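1/ We've lived at the end of Carroll Lane for 14 years and in that time I've learned more about private water supplies than I wanted to. A few people asked after my last post about the well, so I'm writing it up in one go. Long, mute if you need to.

2/ We are not on the mains. The nearest main is on the far side of the valley and the quote to bring it over was more than we paid for the car. So it's a borehole, a pump, a pressure tank in the outhouse, two filters and a UV lamp. Four houses share it.

3/ The borehole is 37 metres deep. The old hand-dug well is still in the garden and isn't used. There's a date scratched in the capstone, 1702, though the 7 could be a 1 if the light is wrong. It has a steel grille over it now.

4/ First thing to know if you're buying a house like this: ask for the last water test and ask who paid for it. We were shown one from before the previous owners moved in. I didn't know enough then to ask for another.

5/ Second thing: find out where everyone's septic tank is. Not only your own. One of the four was uphill of the borehole and had been there since before the borehole was drilled. It's been replaced with a treatment unit lower down.

6/ The water is hard and has iron in it. You notice the iron first in the toilet cistern, then in white shirts. Tea gets a skin on it. Visitors comment on the tea every time.

7/ For iron we had a Diltine filter for years. It did the job but the backwash valve stuck every winter, always open, so you'd hear water running at four in the morning and have to go out in a coat and turn it by hand.

8/ Replaced it with a Volen last February. Bigger vessel, simpler valve, louder. It backwashes every third night at 2am. You can hear it from the back bedroom and you get used to it.

9/ Cost, as people always ask. The filter, fittings and a day of labour came to £1073, split four ways. That did not include the new section of pipe we found we needed once the old one was off.

10/ On splitting things four ways. Get it in writing. When we arrived the agreement was one paragraph on the back of an electricity bill and it said "shared fairly". One house has a family of six in it and another is empty most of the year, so fairly took some working out.

11/ What we do now: fixed costs (lamp, testing, servicing, repairs) are split equally. Electricity for the pump is split by meter. Each house has its own little water meter, read twice a year. It took two goes to get everybody to sign.

12/ The UV lamp is the part people forget. It still glows long after it has stopped being strong enough to do anything useful, so looking at it tells you nothing. Change it once a year whatever it looks like. Clean the quartz sleeve at the same time, with vinegar if it has scaled up.

13/ Wear cotton gloves for the lamp. Turn the power off at the wall. I have forgotten both of these and only got away with one. The replacement lamp had to come from Carroll, two weeks' wait, and we boiled everything in the meantime.

14/ Boiling for four houses isn't hard, only dull. You end up with every pan full and nowhere to cook. We did teeth with bottled water and washed up as normal with a rinse from the kettle.

15/ Power cuts. No electricity means no pump, so no water. The pressure tank gives you a few flushes and a kettle or two. We keep six big containers filled in the outhouse from November to March and change them when I remember. 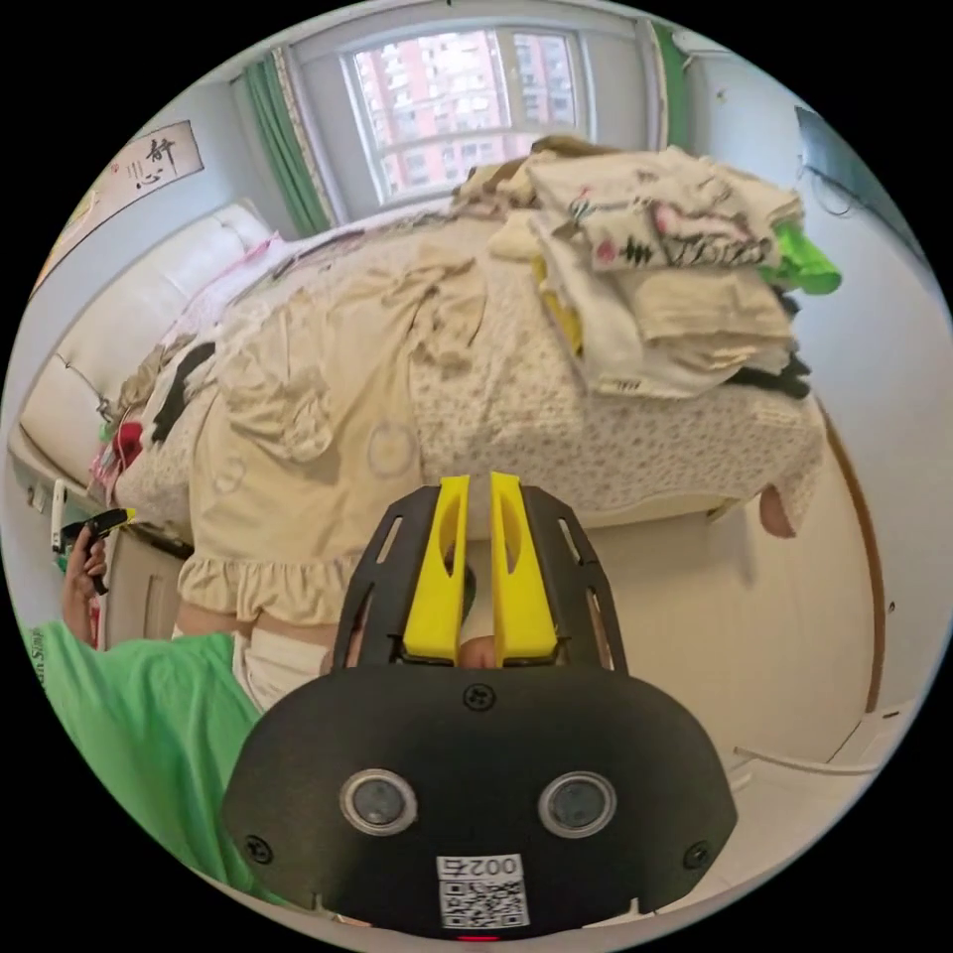
16/ After a long cut, run the outside tap first until it clears, before you open anything in the house. Otherwise all the orange stuff that's shaken loose in the pipe goes straight into the washing machine. The inlet mesh on ours has been cleaned more often than the oven.

17/ Someone asked about softeners. We have one for our house only, after the shared kit. Flolitine, block salt, sits under the stairs. The kitchen cold tap is left off it. Kettle scales up as before but the shower doesn't.

18/ If you go for block salt, check the lid height before you build a cupboard round it. I have rehung that door twice.

19/ Testing. Get in touch with your council, they'll tell you what applies to a shared supply where you are. Ours send someone with a cool box who takes samples from the kitchen tap, and the results come by post. We've failed once, on bacteria, the summer the borehole cap cracked.

20/ The crack was hairline and on the side facing the hedge. Surface water was getting in when it rained hard. New cap, the whole system dosed with chlorine, left overnight, flushed out, tested again. Everything smelt like a swimming pool for most of a week.

21/ Tell people with fish tanks before you chlorinate. Also tell anyone with a septic system not to flush the lot down the drain. We ran ours out on to the gravel through a hose.

22/ Dry summers. The level in ours drops but it's never run out. The pump has a cut-out that stops it if the level gets too low, and it's tripped twice. Both times someone had left a sprinkler on. We don't use sprinklers now.

23/ Would I go on the mains if it came up the lane? Yes for the power cuts. The neighbours on the top side say no, they like the taste. It does taste good in summer, straight out of the cold tap.

24/ I'll put the agreement wording up once I've taken the house names out of it. Several of you wanted the meter reading sheet as well. It's a page with five columns, but I'll scan it.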